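Teaching the shelf-stacker, one noodle cup at a time

Those of you who come in by the side corridor will have noticed that our training shop has been busy. It's the grey shelving, the price rails and rather more instant noodles than a group our size can justify. The restocking project, known on the grant forms as Sastulska and in the kitchen as "the noodles," is now in its second stage, and Dzintra Rimkutė has asked me to explain it before anybody else helps themselves to the stock.

The aim is modest. We want a two-armed robot to unpack a carton and put what's in it on a shelf. A sixteen-year-old picks this up in the first ten minutes of a first shift and spends the rest of the summer wishing they hadn't. The robot has no summer to lose, but it does need to be shown, and showing it is where most of our hours go.

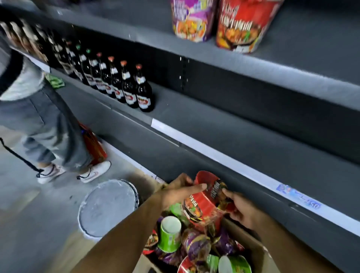 Page last changed: 2018-06-16

We show it in two ways. In the first, a person does the job with their own two hands, at an ordinary pace, and the view from head height is recorded along with where the hands go. Cup out of the box, up to the shelf, let go, back to the box. One full carton makes a session, and we've asked for 100 sessions before anyone starts training on them. We have 40. Ojārs Butkienė did a good share of those and reports that he now straightens the tins at his local grocer's without meaning to.

The second way is by remote control. The operator sits at the Hiser desk with a pair of handles, and the robot's arms copy whatever the handles do, a little late and with less grace. It's slower by a wide margin. A carton that takes a person a few minutes can eat up most of a morning, and the operator comes away with the shoulders of someone who has painted a ceiling. The advantage is that the arms doing the work are the ones that will have to do it later, so there's no guessing about what they can reach.

Much of the argument this month has been over how the two should be mixed. Dzintra's view is that the hand sessions teach the order of things, such as what goes where and when to bother turning a label to the front, and that remote control teaches the grip. Ojārs thinks the grip can be learned from hands as well if you're patient. They've agreed to settle it with a test in November, and in the meantime they've agreed to stop settling it at lunch.

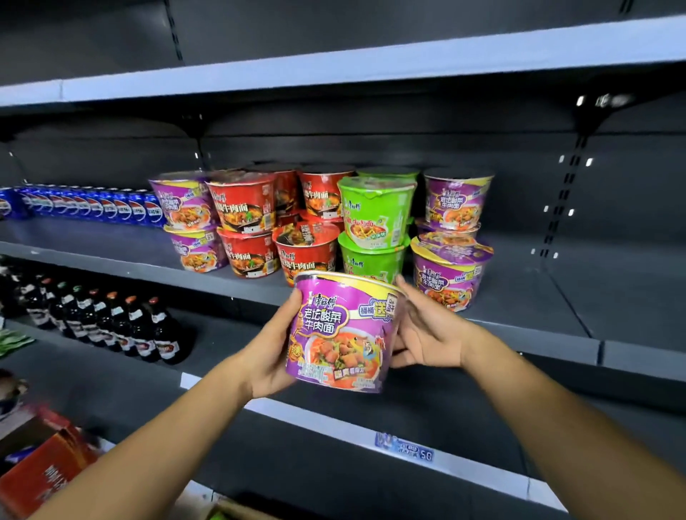
Stacking has been the sore point. A single layer of bowls is fairly forgiving. Put a second layer on top and every small error in the first one comes back to visit you, and people correct for this without knowing they do it: a nudge with a knuckle, a quarter turn, a bit of a squeeze from both sides. When we ask demonstrators what they just did, they say "nothing." The recordings disagree. We've stopped asking them to keep things tidy for our sake, as the fiddling is the part we most want to capture, and a demonstrator on best behaviour leaves it out.

Mixed flavours stay in, by the way. The Plasham people suggested we sort everything by colour first to make life easier, and we would all like life to be easier, but real cartons get repacked by real staff in a hurry. Pärn, our older arm setup, was trained only on neat boxes and still sulks when it meets any other kind.

If you'd like to do a session, we need more left-handers and more people who aren't tall. Sign the sheet on the shop door. Sleeves up past the wrist, please, and work the way you would if you were being paid by the hour and it was nearly time to go home. Anyone who did sessions in the first stage will need to redo the short briefing, I'm afraid, as the shelf heights have changed.

Dzintra also asks me to mention that the stock list and the stock no longer match. The noodles are equipment. There's a kettle in the shop for cleaning purposes, and she would like it to go back to being used for that.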